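4.2 Collecting Demonstrations in the Bathroom Scenes
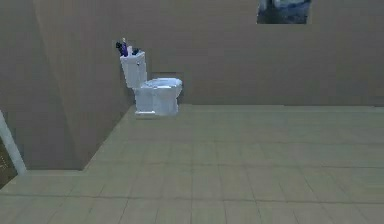 Reading time: 4 min

Figure 3. A simulated bathroom from the Nundness set. Four small items stand in a row on the toilet tank, the tallest of them a slim purple bottle.

Bathrooms turned out to be our favorite rooms in the whole study. Kitchens have been covered well by earlier work, and we expected the bathroom scenes to be a quick extra set that would fill half a page in the appendix. Instead they gave us the clearest view of how people teach, and we ended up spending most of April on them!

All demonstrations in this section were given by remote control in the Virkham simulator. An operator sits at a desk with a tracked hand controller and a single screen. Moving the controller moves the simulated hand, squeezing the trigger closes it, and a foot pedal lets the operator pause and re-center (our operators loved the pedal, and three of them asked for it back when we took it away for the ablation in Section 5.3). The only view is the one from the robot's head. We wanted the learner and the teacher to see exactly the same thing, so operators were given no overhead map and no second camera.

The main task family is called tank-top retrieval. The robot starts some way off, drives across the tiles, picks up one named item from the lid of the toilet tank, and brings it back to the start. Figure 3 shows a typical opening view. The purple bottle is an easy target from this distance. The short white item beside it is much harder, as it partly blends into the white of the tank, and the low dark item at the right end of the row gives the hand very little to hold on to. Having easy and hard targets side by side on one narrow shelf is a gift for this kind of study, because the drive is the same for all of them and only the last part of the motion changes.

We collected 600 attempts. An attempt was kept if the named item was carried back without knocking any other item off the tank, and if the recording had no dropped frames. That left 407 demonstrations. Each one is stored as the head view, the base velocity, the hand pose, and the trigger value, along with the pedal presses. We used 400 of them, so that every operator's share could be split evenly between training folds; the remaining seven are released with the rest but were not used for any result reported here.

What excited us most was how differently people drove toward the tank. We had told operators nothing about the route. Some went straight for the toilet and then had to reach over the bowl and closed lid, with the hand coming in at an awkward slant. Others swung wide across the open floor first and lined up with the tank before raising the arm. Both groups got the item home, but the learner clearly prefers the second style. A policy trained only on wide approaches needs far less correction near the tank, and it transfers to new bathroom layouts with no change to the network. We had guessed that shorter paths would make better lessons, and we were happily wrong.

The pauses matter too. Operators press the pedal just before they commit to a grasp, often while the hand is still well clear of the items. Following a suggestion by Yavuz Ertürk, we stopped cutting these pauses out and gave the learner the pedal signal as an extra output to predict. The policy then learns to slow down at the same places where its teachers did. On the white-on-white targets this was the single most useful change we made, and it costs nothing to record.

Each operator first completed 50 practice runs in the Gerlach training room, a plain space with a box in place of the toilet. Practice runs are not counted in the totals above. We noticed that a few operators carried habits over from the box, such as lowering the hand too early, and these faded over the first session in the real task scenes. We kept those early runs in the data whenever they passed the two checks. A learner that only ever sees polished motion has no idea what to do when its hand is a little too low, and the small recoveries in those first sessions are some of the richest material we have.

Section 4.3 repeats the procedure with hand guiding on the physical arm in Virnville, using the same item names and the same rules for keeping an attempt.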